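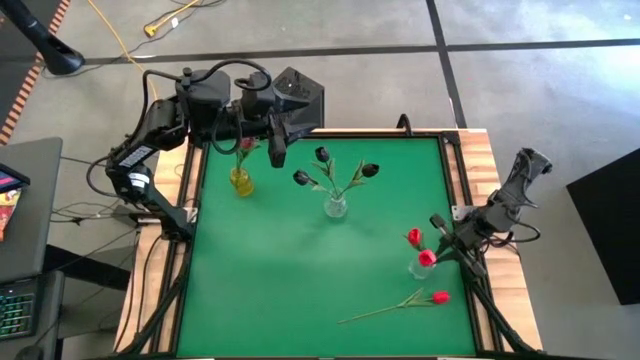 Plurkia two-arm bench – buying and planning notes

Updated March 2018

Two arms, one bench, one price. Sold as a set, arms not available seperately. The February batch has gone, next lot ships from our Prurnau store in 39 working days.

What you get
Pair of arms with grippers, matched
Rails, brackets and corner pieces
Green mat, cut to fit
Cables for both arms
Printed set-up guide

What you don't get
Computer, screen, keyboard. Bench is extra too (see Corkatia bench, 761 with the mat, 59 for delivery). Prices before VAT.

Planning your space
Leave room behind and both sides, the elbows swing out further than people expect. Level floor please. Run power from behind the bench and tape down anything you'd trip on.

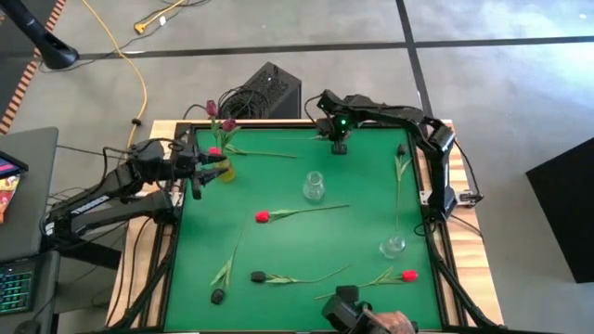

Budget for things to handle as well – it gets forgotten on nearly every order. Vases and artificial tulips are a good start: thin stems, soft leaves, narrow necks to aim for. Get a few colours and more than one size of vase. Glass will break at some point so buy spares now. Our Zapata props box is 35 and can go on the same invoice.

Spare finger pads: order with the arms, cheaper than a second delivery.

Lead times
Arms 39 working days. Bench usually sooner, we can hold it and send the lot together, just say so on the order form. Props box from stock.

Paying
Schools and colleges can send a purchase order. Everyone else, half up front and the rest before dispach. Quotes are good until the end of the month.

Returns
Unopened only. Mats cut to a special size can't come back.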